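Robotics club takes on the laundry, and the laundry is holding its own

The Jilby student robotics club has spent the winter term teaching a machine to fold clothes, a job most of its members have avoided for their entire lives.

The project, called Jedia, works by demonstration. Students handle garments with a gripper, the recordings go into a model, and the model is supposed to get the idea. The club wants 1,000 recordings before the regional student showcase in Jarnholm. By Saturday it had 523, most of them done in bedrooms.
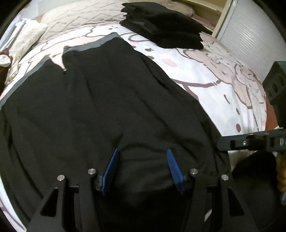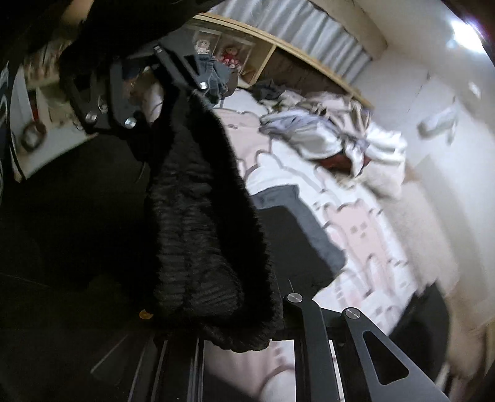 Dark clothes, cartoon bedding: the gripper at work on black garments in a bedroom.

"We started with T-shirts because we thought they'd be easy," said Fenna Goossens, who runs the data side of the project. "Then we found out what easy looks like. It's a dish towel."

Black clothing has its own folder on the club's shared drive. Team captain Tianyou Lei said the model tends to lose track of where a dark sleeve ends and the rest of the shirt begins, a problem he also has before eight in the morning. The club has set aside 82 of its recordings for review, mainly over folds that the students themselves could not agree on.

That argument took up most of a meeting in January. One side wanted sleeves tucked in first. The other wanted the garment folded in half and dealt with later. Adviser Flora Munro let it run for an hour, then asked the members to show her how they folded their own shirts at home. Two of them left to get a snack.

At the showcase, each team gets 50 minutes and a basket of clothes it hasn't seen before. Judges score neatness, speed and how often a human has to step in. Jilby's best practice run so far produced four folded items and something the log lists as "round."

Lei said the club will keep recording through the end of term and is open to donated clothing, particularly anything with a zipper. Socks are not being accepted. The sock group broke up in the fall, and its two members have since moved over to the drone team.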